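3.2 Collecting the stirring demonstrations

We chose stirring because it looks so easy. A person picks up a thin stick, lowers it into a cup, makes a few circles, and moves on without a thought. For a robot, the same job packs in a surprising amount: a light grasp, a narrow target, and a long stretch of motion in which the tool may touch the wall at any moment. It is a wonderful little test of what a demonstration can carry!

Each operator taught the task in 2 ways. In hand guiding, the operator held the wrist of the Undano arm and moved it through the whole stir while the joints were slack. In remote control, the operator sat at the Darix station and worked from the head camera view alone. All sessions were held at our Rirnutville lab. Operators had 30 minutes of free practice in each mode before we started saving anything, and 13 operators finished both. The full set holds 1731 demonstrations.

Remote control gave us the richer data, which we did not expect. People guiding the arm by hand tended to make one smooth sweep and stop. At the station they slowed down near the rim, backed off, and tried again — and those small corrections are just what a learned policy needs when it drifts. Renata Adamczyk, who labeled the contact events, marked these retries as a separate class, and we keep that class in all the training runs below.

The layout was kept plain so that differences between operators would stand out. Figure 2 gives the head view of one layout, with the stick upright in the light blue cup and a second, taller cup to its right. The curtain behind the counter is pale, and so is the stick, so its upper end has little contrast to offer the tracker. We left it that way on purpose.

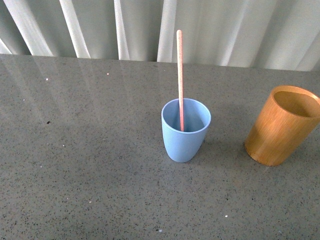 Figure 2. Head camera view of a stirring layout: light blue cup with stick, taller cup at right, speckled gray countertop.

A demonstration was saved only if the operator accepted it on the spot. We did no trimming afterward, so pauses and hesitations remain in the recordings. Section 3.3 explains how the two modes were aligned in time.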